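21/01/2019
Bottle sorting project, student team Suredham
Entry by K. Laing, grip results checked with Kenna and Fikri

Continuing from the calibration pages. Goal for this block is the side grasp: pick a bottle lying flat on the green mat, lift, carry to the box, release. Standing bottles were finished before the break and are not covered again unless the finger gains change.

Setup as left by Nelu. Both arms powered, both hands on the same firmware. Head and wrist streams logged to the Lillis drive under run 127. Kagiso rewrote the logger so that joint currents and images share one clock. Old logs (anything before run 127) have the offset and should not be mixed into the training set without correcting them.

Objects on the mat: orange bottle with clear cap, white bottle with yellow cap, teal-green bottle. Box with the yellow film over it stays on the mat for all runs. The film stays on too. Fikri wanted it off for cleaner depth, but the competition rules say the receiving container is used as supplied, so we may as well have the bad depth now.

Grasp sequence as coded:
1. Detect bottle axis from the head view.
2. Move wrist to pre-grasp, palm over the middle of the body, fingers across the axis.
3. Refine the axis angle from the wrist view.
4. Descend, slide thumb under, close fingers over the top.
5. Hold two seconds, read currents, lift.

Step 3 is where most of the time went. The axis estimate from the wrist view is good when the whole bottle is visible and poor once the hand is close. At close range the body fills most of the image and the estimator fits a line to whatever edge is strongest. On the orange bottle that is often the border of the label. Glare on the glossy part of the label makes it worse. Kenna masked saturated pixels before the edge fit and the angle stopped jumping, at the price of losing the fit altogether in a few poses near the bright corner of the mat. Fallback for those: keep the last good angle and go in anyway.

Views from the two wrists and the wide view are below for the same object.
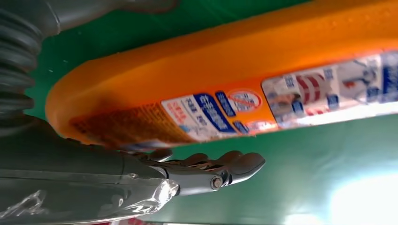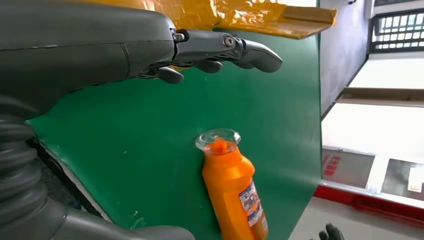
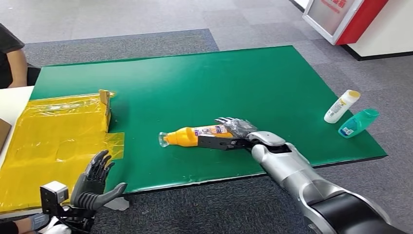 Orange bottle on the green mat. First two are wrist views; the last is the wide view, with the bottle in the right hand.

Results, orange bottle, right hand only: 30 attempts, 29 with a closed grasp according to the currents. The one miss was a thumb fault. The plate came down on top of the body instead of going under and the hand stopped on overcurrent, as it should. Position error at that point was small, so I put it down to approach height. Fikri thinks the thumb is late by one control cycle. Both can be tested and neither has been.

Note that "closed grasp" is not the same as a completed transfer. We did not score the carry to the box in this set. Kagiso has that in his own table and will paste it in when the release is working.

White and teal bottles: not scored. They are on the mat as distractors only. The detector was confused between the mat and the teal one in two early runs, then not at all after the color threshold was moved. The value is in the config with a comment. Please do not tune it again without writing it here.

Grip force. Default closing current is too high for a soft bottle. Set to 714 in controller units (not milliamps, see the Piveo manual for the conversion, which I have not verified). At this setting the fingers wrap over the body and stall without a fault. Lower values were not tried. A full bottle and a nearly empty one will want different settings and we have no weight estimate before lift. Nelu's suggestion is to lift a few millimeters, read the arm torque, then regrip. Sounds slow but the time limit is generous.

Left arm. Parked with the hand open during right-hand scoring. The parking pose needs to be farther from the film. Mirroring the right-arm poses to the left does not work directly, the wrist offset is different by a small amount and the thumb plate ends up too low. New offset measured by Kenna, entered in the left config, not yet run.

Plastic wrap on the forearm: one piece comes loose near the joint. Check before every session that it cannot get into the finger linkage. Same for the hex bolt at the finger base, mark it with paint so that we can see if it turns.

Open items
– Kenna: glare mask, try a lower threshold, report number of lost fits
– Fikri: thumb timing log, one cycle earlier
– Nelu: lift and regrip test, orange bottle only
– Kagiso: release over the box, transfer table
– me: left arm with new offset, slow speed, hand on the stop button

Paterson room is booked for the next session. The mat has to be laid in the same place, so tape the corners before packing up. Spare thumb plate is still on order. The August recordings can be deleted from the Lillis drive once Kagiso has confirmed the backup.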